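Clindeswood Technical College
Intro to Manipulation, handout for week nine
Last edited 6/18/20

Choosing a simulator licence: my notes on the Drondetti kitchen pack

A few of you asked after the lab whether you should buy the Drondetti pack for your term project or stick with the free scenes. I've had it on my own machine for a while now (the college got 14 seats, so see me before you spend any money!) and I've got opinions.

What you get is a set of simulated household furniture with things that open, plus an arm with a two-finger gripper you can drop into any of it. The sales page says 593 objects. A fair number of those are the same cupboard in another colour, so don't get too excited. The Flosance add-on gives you the task scripts and the logging, and I wouldn't bother with the pack on its own, because you'd end up writing all of that yourself.

Start with the knob tasks. I know, everybody wants to go straight to stacking mugs, but a knob teaches you heaps about approach direction. Come in crooked and one finger touches first, and then the whole thing skids off. Line up the jaws with the knob between them, stop, check your pose, and only then move in and close.
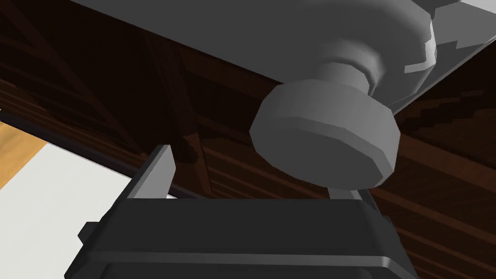

My other tip is to watch from the wrist view as well as the room view. From across the room nearly every approach looks fine, and I've been fooled by that more times than I'd like to admit. The wrist view is a bit disorienting at first (up isn't always where you expect it) but you'll have the hang of it by the second lab.

Now the grumbles. The shapes are pretty coarse. A round thing is really a lot of flat sides, and if your collision mesh uses the same facets you can get odd little jumps in the contact forces. Turn the time step down before you blame your controller. I also found the default limit of 2000 steps per episode far too generous, so for the assignment please set it to 300.

Price-wise, the student licence is okay if you'll use it past December. If you only need it for this course, use a college seat. The Havlíček scenes are free and they'll do for everything except question four, where you need the Flosance logs.

Bring your config file to the next lab, printed or on your laptop, I don't mind which.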